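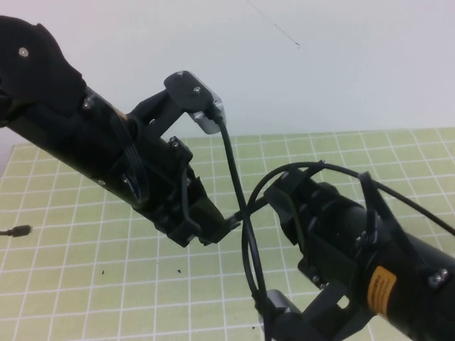
Bilteck opened its Magaña workshop to visitors for an afternoon in July, with demonstrations of the two-arm handling system it is developing with Nasach. All 100 places were taken up in advance, mainly by local schools and small manufacturers. Guests were received by Noemí Salinas, head of the workshop, who outlined the work planned for the coming year.

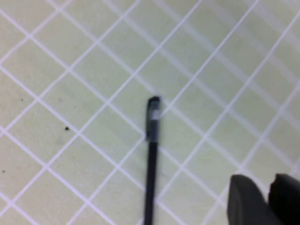

Small everyday items formed the main part of the programme. Bilteck considers that such items, which differ in shape and weight, remain harder for a machine to handle than boxes or trays of a fixed size. Among them was a capped black pen with a slim clip, laid on a pale surface marked with white lines. Staff answered questions on gripping force, camera position and the time needed to prepare a new task.

Ms Salinas thanked those who attended and confirmed that a second open day will be held at the Plimadetti site. Sessions there will last 2 hours and will be limited to groups of five. Schools and firms wishing to take part may apply to the Bilteck visits office. Admission is free, and places will be given in order of application.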